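Perguntas frequentes: o tampo e as peças

Imprimir | Enviar por e-mail

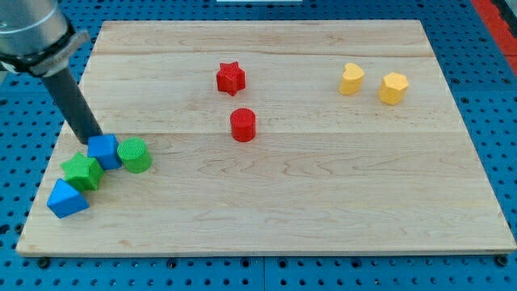 Tampo de madeira clara, com peças azuis e verdes à esquerda

Posso trocar o tampo por outro?
Pode, sim! Eu só peço que seja liso, porque nas tábuas com relevo as peças empacam e aí ninguém se diverte.

Como você limpa a madeira?
Pano quase seco, sempre no sentido dos veios (já usei água demais uma vez e me arrependi).

Vende peça avulsa?
Vendo, a 13 reais cada, com retirada na loja de Vasville.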